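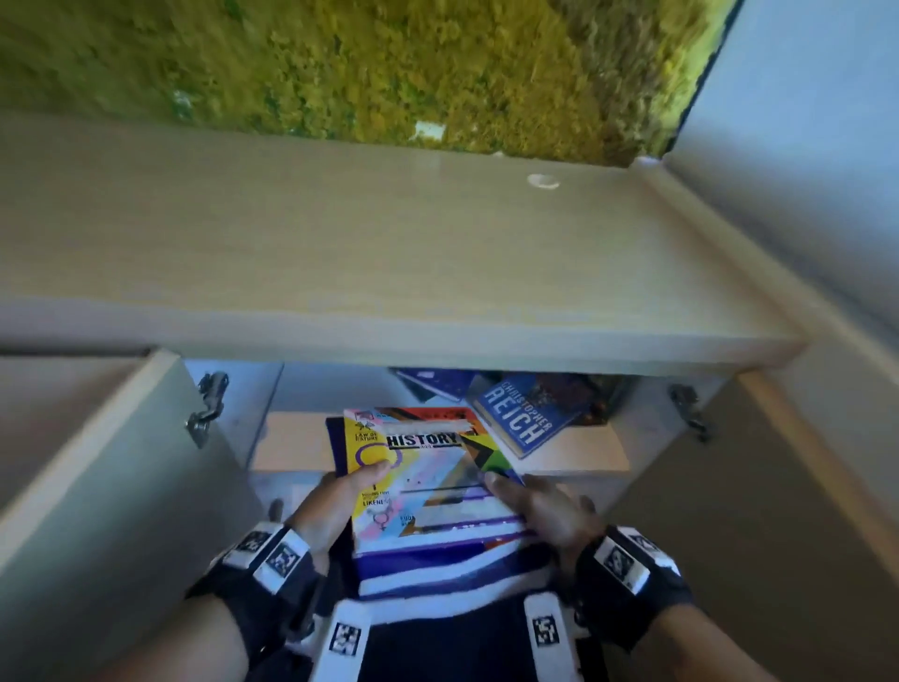

Book cabinet task, both doors open, wrist and chest markers on.

20/04/2020
Trial of the Dristico wearable capture kit, second site. Leidy wants a yes or no on the lease before the quote lapses (990 a month, straps and tiles included).

Fit: chest harness fine over a shirt. Wrist straps need one more hole for Angelica.

Tracking: reaching down into the low cabinet is the hard part. Got 15 takes, 8 usable - the rest lose a wrist tile when the hand turns under a book. Same complaint as in March.

Ask Rogelio if Dristico sells the tiles separately. Two books held together still need a label in the task list.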